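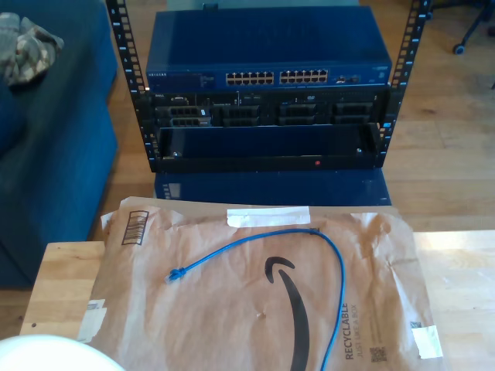 Jamie Whitlock wrote to the help desk to ask whether a small rack has to be bolted to the floor before a switch goes into it, and remarked that the printed guide was silent on the point. The guide has been corrected. A small open-frame rack may stand unanchored while it is being fitted out, provided the floor is level and the heaviest equipment is placed low. Racks that will remain in a public area must be anchored.

Viltwood Network Services
Small Racks and Patch Cables: Frequently Asked Questions

Who may connect equipment to a rack?
Any staff member or tenant who has completed the Viltwood cabling orientation. Others should submit a request on Form 184, available from the front office in Neltau Hall.

Do I need to shut down the switch before plugging in a cable?
No. Ethernet cables may be connected and removed while the switch is running. Before removing a cable, confirm with the person listed on the rack card that the port is not in active use.

How should the plug be inserted?
Hold the plug by its body and line it up squarely with the port. Press until the locking tab clicks, then tug lightly on the plug to confirm that it has latched. Do not force a plug that meets resistance. Withdraw it, inspect the port for bent contacts, and report any damage.

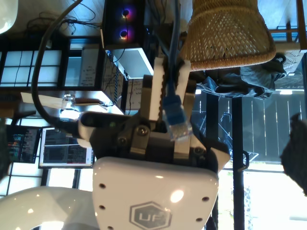 To remove a cable, press the locking tab fully before pulling. Pulling on the cord itself strains the contacts and is the usual reason a cable works only when held at an angle.

Which cable colors are in use?
Blue is assigned to general data connections. Yellow is reserved for telephones and gray for building systems. Please do not substitute one color for another, even for a short time.

What length of cable should I request?
Stock lengths are 5 feet and 50 feet. Choose the shorter length for connections within a rack. Extra cable should be gathered in wide loops and fastened with fabric straps. Plastic ties are not permitted.

Are cables with a molded boot required?
They are preferred. A boot protects the point where the cord enters the plug and helps prevent sharp bends.

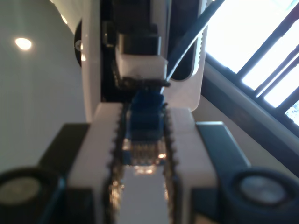
Cables without a boot may stay in service until they fail a test or the rack is next refitted, whichever comes first.

May I leave unused ports open?
Yes, in locked rooms. In all other locations, dust covers should be fitted. Covers may be collected from the supply counter without a form.

Whom should I contact about a fault?
Call extension 3242 and give the rack name and port number. Kanchan Bhardwaj handles requests in the morning and Natanael Barbosa in the afternoon. Faults reported after 4 p.m. are reviewed the next working day.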